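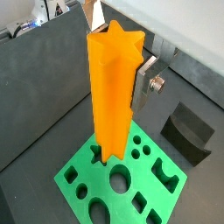 Letach abre la segunda fase de su programa de enseñanza por demostración

El departamento de Automatización de Letach ha iniciado la segunda fase del programa Miseo, dedicado a la enseñanza de tareas de manipulación mediante guiado manual y teleoperación. La fase se desarrollará hasta junio en las instalaciones de Ilel y contará con la participación de 15 operadores, procedentes en su mayoría de las áreas de montaje y control de calidad.

El programa parte de una constatación compartida por varias plantas del grupo: la programación convencional de una célula resulta costosa cuando las series son cortas y las piezas cambian con frecuencia. La enseñanza por demostración permite que una persona con experiencia en la tarea, aunque carezca de formación en programación, conduzca el brazo a lo largo del movimiento completo. El sistema registra las posiciones de las articulaciones, la apertura de la pinza y la señal de la cámara de muñeca, y con ese material se entrena posteriormente el controlador.

En la primera fase se registraron 425 demostraciones, todas ellas de recogida y depósito sobre superficie plana. La segunda aborda la inserción de piezas con tolerancia reducida, para lo cual se ha adoptado como banco de pruebas un tablero de encaje de formas. El prisma naranja de base estrellada es la pieza de referencia: a diferencia de las piezas circulares, exige que el operador resuelva la orientación antes de iniciar el descenso, y un giro de pocos grados basta para que las puntas apoyen en el borde del hueco. El bloque negro en forma de arco, cuyo hueco se encuentra cerca de una esquina del mismo tablero verde, se incorporará en la segunda mitad del calendario.

Cada operador trabajará con los dos métodos. En el guiado manual, el brazo se encuentra en modo de compensación de gravedad y la persona lo desplaza directamente con las manos. En la teleoperación, los movimientos se transmiten desde un mando situado fuera del recinto de la célula. Los resultados preliminares indican que el guiado manual ofrece trayectorias más cortas en la aproximación, mientras que la teleoperación deja libre de manos el campo visual de la cámara, circunstancia que el equipo de entrenamiento valora de forma especial.

Satish Iyer, responsable técnico del programa, ha solicitado a los participantes que mantengan una breve pausa con la pieza suspendida sobre el hueco antes de bajarla. «En ese punto se concentra la información que más nos interesa. Si el operador corrige la orientación durante la bajada, el registro mezcla dos acciones y el controlador aprende a dudar», señala. Iyer recuerda asimismo que los intentos fallidos deben conservarse y etiquetarse como tales, sin repetir la toma sobre el mismo archivo.

Las sesiones tendrán una duración máxima de 10 minutos por bloque, con descanso obligatorio entre bloques. La medida responde a las observaciones recogidas en la fase anterior, en la que se apreció una pérdida de regularidad en los registros tomados al final de los turnos largos. El objetivo es reunir unas 3,000 demostraciones válidas al término de la fase, repartidas entre ambos métodos.

La revisión de los datos corresponde a la oficina de Gowda, que comprobará la sincronización entre vídeo y posiciones articulares y devolverá a Ilel los archivos que presenten saltos o pérdidas de señal. Los operadores podrán consultar sus propios registros en el puesto de la célula, previa solicitud al responsable de turno.

Las personas interesadas en incorporarse como suplentes deberán comunicarlo a su jefatura de área. No se requiere experiencia previa con robots, si bien será necesario haber completado el módulo interno de seguridad en células colaborativas. El acceso al recinto queda limitado al personal inscrito en el programa mientras el brazo se encuentre habilitado.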